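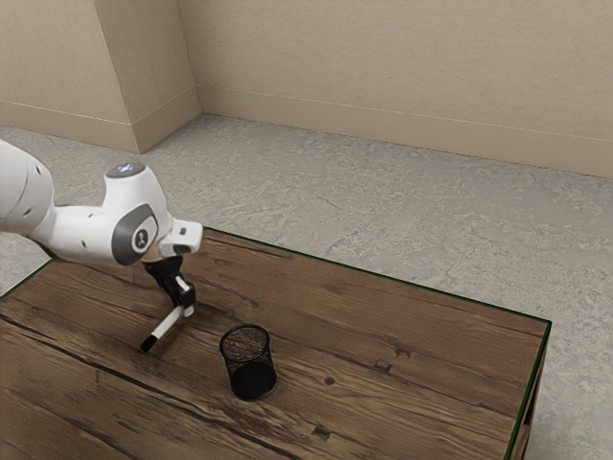 在仿真里录“把记号笔放进笔筒”的示范数据:从空场景到第一批能用的样本

大家好呀!上一篇讲完仿真环境的安装之后,收到好多留言问同一件事:环境跑起来了,机械臂也能动了,然后呢?到底怎么录出一批能拿去训练的示范?这篇就专门讲这个。我会写得啰嗦一点,因为我自己刚开始的时候,就是被那些“略过不提”的小地方绊住的,光是一个坐标系的问题就让我熬到了凌晨两三点……所以请泡杯茶,慢慢看。

任务很简单:桌上有一支白色记号笔和一个黑色网格笔筒,机械臂用夹爪把笔夹起来,送到笔筒上方,松开,让笔落进去。听起来像幼儿园作业对吧?可是它把抓取、搬运、对准、释放全都包含进去了,而且失败的花样特别多,很适合拿来练手。

开始之前需要准备的东西

你需要一个已经能正常渲染的仿真场景,一条带两指夹爪的机械臂模型,一个遥操作设备(我用的是六自由度的空间鼠标,手柄也可以,键盘嘛……能用,但是会很痛苦),再加上录制脚本。我们组的录制脚本叫 Russka,是 Bohdan Lysenko 写的,整理数据的工具叫 Avari。如果你用的是别的工具,没关系,下面的步骤大多可以照搬,名字换一换就行。

硬盘请多留一些空间。图像是大头,关节数据几乎不占地方。

第一步:把场景摆好

先放桌子。我选的是一张纹理很重的旧木板桌面,有木节,有裂缝,有深深浅浅的沟。刚开始我用的是纯灰色桌面,干干净净,训练起来也快,可是换个背景模型就不认识笔在哪儿了。后来 Renato Herrera 建议我从一开始就用复杂一点的纹理,果然好很多。要注意,纹理只是贴图,碰撞体还是一个平平的盒子,别把沟纹做进碰撞网格里,不然笔会在缝里抖个不停。

再放笔筒。笔筒的碰撞体是最容易出错的地方!很多物理引擎默认会给导入的模型套一个凸包,凸包是实心的,于是你会看到笔稳稳地停在筒口上,怎么都掉不下去。我第一次遇到的时候还以为是夹爪没松开,来来回回查了一个下午。正确的做法是用几块薄板拼成筒壁,再加一块筒底,网格的镂空只留在外观模型里。

拼好以后请做一个小测试:不用机械臂,直接在筒口正上方生成一支笔,让它自由落下。掉进去了,再继续往下走。

最后放笔。笔的质量和摩擦系数要设得合理,太轻的话夹爪一碰就飞,摩擦太小的话搬到半路就滑下去了。滚动摩擦也别忘了,圆滚滚的笔在桌面上可以一路滚到地上去,我看着它滚过好多次。

第二步:设定随机范围

每一条示范开始的时候,笔的位置和朝向、笔筒的位置都要重新抽一次。范围怎么定呢?我的习惯是先手动把笔放到你觉得最远的地方,操作机械臂去够一下,够得着而且手腕不别扭,再把那里当成边界。不要直接用机械臂说明里的最大工作半径,理论上够得着和能舒舒服服夹起来,中间差得远呢。

笔筒和笔之间要留出夹爪张开后的宽度,抽到太近的就重抽。朝向方面,笔的角度可以放开到整圈,但是要想好一件事:笔尖朝哪头,对你来说重不重要?我们的规定是不管笔尖朝上还是朝下,进了筒就算成功。你如果有要求,一定要在录之前就定下来,写在任务说明里。录到一半再改规则,前面的数据就很尴尬了。

随机种子请跟着每条数据一起保存。Margaux Boyer 来帮忙复查的时候,第一句话就是问我要种子,幸好那时候我已经开始存了。

第三步:检查相机

我用了2个视角:一个固定在桌子斜前方,能同时看到夹爪、笔和笔筒;另一个装在手腕上。固定视角最重要的是遮挡。机械臂从左边伸进来,夹爪往下探的时候,手腕和前臂会挡住桌面的一部分,所以请把手臂移到几个极端位置,看看每个位置上笔尖和筒口是否还看得见。看不见就挪相机,别指望模型自己去猜。

光照我先用的是均匀柔和的环境光,等整个流程通了再加变化。黑色夹爪配黑色笔筒,在暗光下两者靠近时会糊成一团,这一点后面加光照随机的时候要特别小心,下限别设得太低。

第四步:先练习,不要录

这一步大家最爱跳过,我也跳过,后来都删掉了!请先关掉录制,练上20条。练到你不需要想“往左推是哪边”为止。生手录出来的轨迹会有很多停顿和来回修正,模型会老老实实地把这些犹豫也学过去,于是你会得到一个特别爱发呆的策略。

练习的时候可以留意这几个动作:

下降时先对准再下。先在笔的正上方把夹爪转到和笔身垂直,停稳,然后直直往下。边转边下很容易把笔推走。

夹的位置靠近笔的中后段。夹得太靠一头,提起来以后笔会打转。夹中后段的时候,笔身斜着也没关系,只要每次手势比较稳定就好。

提起来要够高。笔是斜的,笔尖会比夹爪低出一截,提得不够高就横移,笔尖会扫到筒沿,把笔筒整个带倒。我建议先垂直抬起,再调整手腕让笔尽量竖直,最后平移过去。

松开之前停一小下。很短就行,让晃动消掉。

第五步:正式录制

好啦,终于可以录了。打开 Russka,新建一个会话,名字里写清楚任务、操作者和场景版本。我们是这样写的:任务名在前,操作者缩写在中间,场景版本放最后。别用“test”“new”“new2”这种名字,求求你们了,过一个星期你自己也不知道哪个是哪个。

每条示范的流程是这样:

按重置键,场景重新随机,等笔完全静止。

按开始键,听到提示音以后再动。

完成夹取、抬起、平移、释放。

笔落进筒里以后,把手臂往上退一点,离开筒口,然后按结束键。

按成功键或者丢弃键。

关于第四条多说一句:请一定把“退开”录进去。我最早那一批是笔一落下就立刻停,结果训练出来的策略松开夹爪以后不知道该干什么,就悬在那里,有时候还会又合上去夹一下筒沿。加上退开的动作之后就好多了。

录制时的动作和图像要对得上时间。每次会话开始的时候,我会先录一条“敲桌子”:夹爪快速往下点一下再抬起来,然后回放,看画面里夹爪到最低点的那一帧和关节数据里的最低点是不是同一帧。差一两帧在慢动作任务里也许没关系,可是夹爪开合很快,差了就会学成提前松手。

还有,累了就休息!我一般录半个钟头就起来走走。累的时候轨迹会变得很敷衍,回头看曲线一眼就能看出来。

第六步:失败的那些要怎么办

中途掉了笔,然后又捡起来放进去了,算不算成功?我的做法是单独标一类,叫“恢复”。这种数据很宝贵,因为它教会模型出错以后该怎么办,但是比例不要太高。如果是笔滚到够不着的地方,或者笔筒倒了,直接丢弃,不要勉强去救。

至于故意制造的失误,比如特意夹偏一点再纠正,Vicente Leiva 很喜欢这么做,我比较保守,只在第二批里加了一些。你们可以自己试试看,两种做法我都见过不错的结果。

第七步:清理和导出

我们这一轮一共留下259条。录完以后用 Avari 打开,按下面的顺序检查。

先看长度。按时长排序,最短和最长的那些逐条回放。特别短的多半是按错了键,特别长的多半是操作者在中间接了个电话(说的就是我)。

再看结尾。抽出每条的最后一帧排成一面墙,快速扫一遍,笔都应该在筒里。自动判定也会出错,有一次笔横在筒口上,程序看到笔的中心在筒的范围内,就高高兴兴地记成了成功。后来我们在判定里加了高度条件。

然后看起点分布。把笔的初始位置画成散点,看看有没有一大块空白。人在丢弃数据的时候会不知不觉偏心,难夹的角落失败多,丢得也多,最后那个角落就没有样本了。发现空白就回去补录,把随机范围临时缩到那一块就行。

最后划分训练集和验证集。请按会话划分,不要按帧打散,不然同一条示范的相邻两帧会分别跑到两边去,验证分数漂亮得吓人,一点意义都没有。

几个常被问到的小问题

“可以让脚本自动生成示范吗?”可以的,我们也有一部分是用路径规划生成的。好处是整齐,坏处是太整齐,手腕永远走同一条弧线。我会把它和人工录的混在一起用,在元数据里注明来源。

“一定要用记号笔吗?”当然不一定。不过白色的笔身和黑色的笔头对比很明显,回放的时候笔朝哪头一眼就看得出来,检查起来很省心。

“左撇子会不会有影响?”Brenda Troncoso 就是左撇子,她把空间鼠标放在左手边,录得比我还顺。多几个不同习惯的人一起录,其实对数据很有好处,动作会更丰富一点。

“夹住以后笔在指间慢慢往下滑怎么办?”先查夹爪力度,再查接触点的设置。很多时候是仿真步长太大,把步长减半试一试。改完以后场景版本号要跟着改,新旧数据别混在一个会话里。

配置文件和判定脚本我放在页面下方的附件里,解压以后先读里面的说明,路径要改成你自己的。下一篇会讲怎么用这批数据训练第一个策略,还有怎么给桌面纹理和光照加随机。如果你录的时候碰到了这里没写到的怪事,欢迎留言告诉我,把场景版本和种子一起贴上来,我会在周日晚上集中回复!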